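Call for Participants: Gendon Student Robotics Club, Home Robot Project

The Gendon Student Robotics Club is looking for new members for its home robot project, which starts again in September. We invite students of all departments in Brullthorpe. You do not need to have built a robot before. In our last group, many members came from languages, nursing and hotel management, and they were very useful to us.

The goal of the project is to teach a robot arm small tasks in a bedroom: to close a drawer, to put a remote control back on the nightstand, to straighten a cushion on the bed. For a person these are easy things. For our arm each of them takes many weeks of patient work.

Members work in pairs. One person guides the arm through the task, and the other person writes down the start position, the result and any mistake. After each session the pair looks through the recordings together and marks the ones that should be repeated. By the end of the school year we want to have 2,000 good recordings, and at this moment we are still far from it. 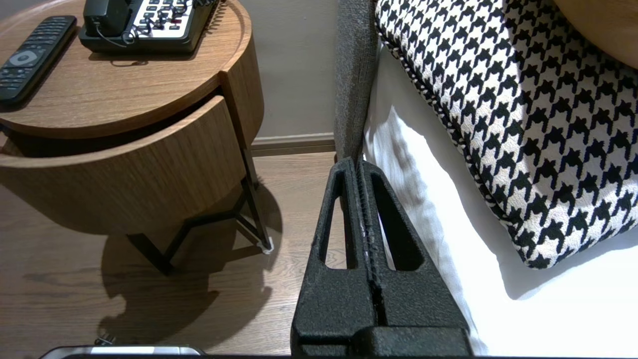
We have 30 places. Please understand that we expect regular attendance. A session takes 2 hours, and every member should come to one session each week. Sessions begin at 4 p.m. in Room 61 of the Lagos Building. If you have classes at this time, write to us anyway, as we may open an evening group.

What we ask from you:
- You are a registered student, in any year.
- You can read and write simple English, as our notes are kept in English.
- You are careful with equipment and you tell us when something breaks.

What you will get:
- Training on the arm and on our recording software, Cadau.
- A certificate of participation at the end of the year.
- The possibility to join our team for the spring competition, if you wish.

The work is not paid. We can return the cost of bus tickets for members who live outside the town, if they keep their tickets.

To apply, please send us a short letter (half a page is enough) with your department, your year and the reason why you are interested. You can also leave it in the club mailbox next to the door of Room 61. We answer every letter. Before you decide, you are welcome to visit a session and try the arm yourself.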